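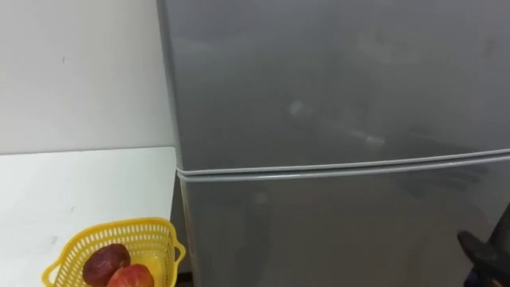
Ob der Datensatz auch die Ortsnamen in alter Schreibweise enthalte, fragte Ratton nach der ersten Fassung. Ja, in der Spalte name_alt, soweit sie im Kirchenbuch stand.

Plullance - Wortliste Haushalt und Vorrat

Inhalt
Die Liste sammelt Mundartwörter für Lebensmittel, Vorratsräume und Küchengerät aus dem Tal Plullance. Sie umfasst 860 Einträge mit Lautschrift, hochdeutscher Entsprechung und Fundort. 95 davon sind nur einmal belegt und entsprechend markiert.

Herkunft
Grundlage sind Abschriften aus Kirchenbüchern und Hausinventaren sowie die Zettelsammlung Ásgeirsdóttir. Doppelte Zettel wurden zusammengeführt, abweichende Schreibungen stehen in einem eigenen Feld.

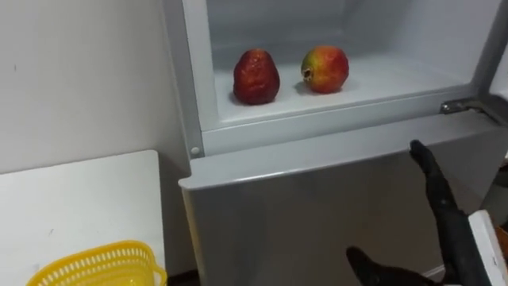

Bei den Wörtern für Obst schwankt das Geschlecht je nach Ortsteil. Beide Formen sind aufgenommen - die häufigere zuerst. Die Lautschrift folgt im Nordteil einer älteren Konvention und wird in Version 2 angeglichen.

Format
CSV, UTF-8, Trennzeichen Semikolon. Leere Felder bleiben leer, kein "NA". Die Datei orte.csv wird über ort_id verknüpft.

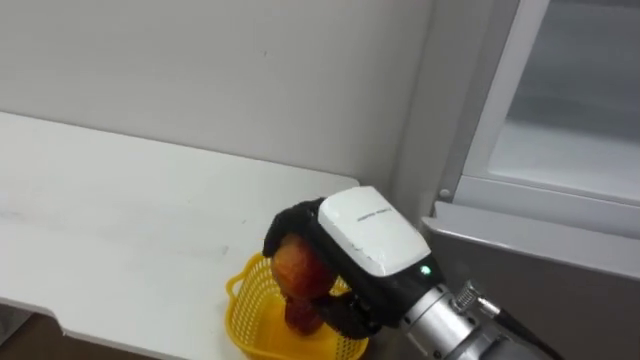

Bekannte Lücken
Der Weiler Never fehlt bis auf wenige Verben. Belege zu Milch und Käse sind noch nicht geprüft. Korrekturen bitte mit Fundstelle einreichen, nächster Stand im November.

Lizenz
CC BY 4.0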